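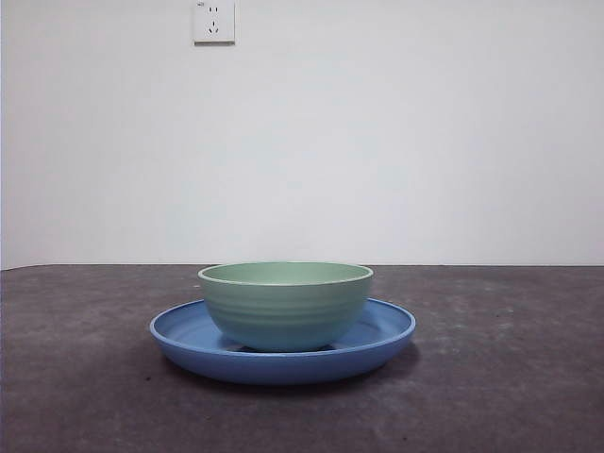

A bowl and plate in the finished position for the stacking task.

Trunberg Crockery Trial

The Trunberg Crockery Trial is a student robotics competition in which teams program a pair of robot arms to handle ordinary dishes on a table. It is held every January at Trunberg College, during the summer break, when the building is quiet and the air conditioning is on its holiday setting. The event is known to entrants as the Crockery, and to the college's insurance form as a "practical assessment involving moving equipment".

The competition is open to secondary and first-year tertiary students. Teams have between two and five members, and 31 teams entered the most recent trial, the largest field so far.

Origins

The trial grew out of an after-school club that had been building line-following cars for several years and had become very good at following lines. Looking for something harder, the club turned to setting a table. Members expected to have the problem solved by the end of term. The first bowl was placed on a plate without outside help in the middle of the following year, by which time two of the founding members had left school.

The club's early rules ran to a single page. The current rule book has 35 pages, six of which concern the meaning of the word "on".

Format

Each team works at a table fitted with two arms, which may be run from recorded demonstrations, from the team's own code or from a mixture of the two. Steering by hand is allowed in practice sessions only. During a scored run the students must stand behind a taped line and keep their hands visible, a rule brought in after a judge noticed how often an arm's success coincided with somebody leaning on the table.

There are three tasks.

Stacking. A bowl is to be placed on a plate so that it sits within the plate's rim. The bowl must be upright and empty, and must stay put for ten seconds after the arms have withdrawn. Most teams begin here, as the starting positions are published in advance.

Clearing. The bowl is lifted off the plate and both are moved to a marked area. Sliding the two across together scores half marks. It is by far the most popular method.

Handover. One arm picks up the bowl and passes it to the other. Judges consider this the most instructive of the tasks, and spectators tend to move their chairs back for it.

Scoring

A perfect day is worth 800 points. Teams gain marks for correct placement and lose them for dropped dishes, contact between the arms, and any press of the stop button. Speed is used only to separate ties. This discourages rushing, though it has also produced runs of such caution that the judges were unsure whether they had started.

The overall winner receives $2000 for its school or club and the Pfeiffer Bowl, a dented metal mixing bowl named after the cake shop that gave it. It is too wide for any of the arms to pick up, and is presented by hand.

Equipment

The dishes are supplied by the organisers and are the same for every team. Teams may look at a set before the day but may not mark it, coat it or attach anything to it. One early entry improved its grip with chewing gum, and the rule against coatings dates from the same afternoon.

Practice tables are lent by Teteck, a local maker of lab furniture, which asks for them back each year and usually receives them. Teams may shape their own gripper fingers as long as no edge is sharp enough to cut a strip of paper. Narrow fingers suit picking up a bowl by its rim, and wide padded ones are steadier when holding it around the body. Arguments between the two schools of thought are long and have been known to continue on the bus.

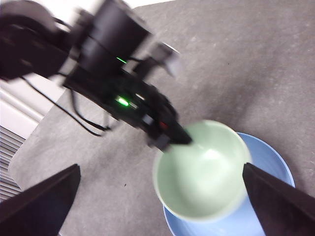 Why do the teams use two arms when one could place a bowl on a plate?
Stacking can be done with a single arm, but the handover needs two, and teams must use the same table for every task. Many also use the second arm to steady the plate.

Common difficulties

Grasping the rim is the part new teams practise most. If the fingers close too high they slip off; if they go too low, one of them pushes on the bowl before the other arrives and the bowl moves away across the plate. Students call this "walking the dog".

Light is another source of trouble. A program tuned in the evening under ceiling lamps may lose track of a shiny plate the next morning, when the sun has come round to that side of the room. Experienced teams bring a curtain. Very experienced teams bring pegs for the curtain as well.

Letting go is often left until last and given too little time. A finger that opens a fraction late will carry the bowl up with it, and several otherwise tidy runs have ended with a correctly placed bowl being taken home again by the arm that put it there.

Related events

The Pirkano Open, run by a former entrant's club, uses similar rules but adds cutlery. It has been held twice. The results of the fork event remain under review.

A junior day for primary students takes place the week before the main trial. Entrants steer the arms by hand using a pair of levers, and their stacking scores are not published alongside those of the older teams, at the older teams' request.

This article was last revised on 30 January 2025.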